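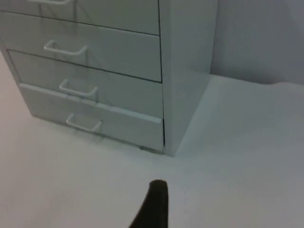
Small parts storage at Drengate used to be a walking job. A clerk on the kitting line made up to 40 trips a shift, opened a drawer, took the part and signed a sheet. In October the firm moved the task to an arm running Plendent, a picking package tuned on site over 9 weeks.

Drawers were the slow part of the setup. A pull handle has to be gripped squarely, and a box that stops short on its runners blocks the next reach. 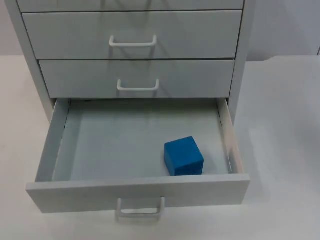
Training used plain foam blocks before any stock went in. The line now handles 500 picks a day with two clerks, both kept on. They clear faults, restock and check counts. Walking is down. Screen time is up, and the clerks have asked for a second break.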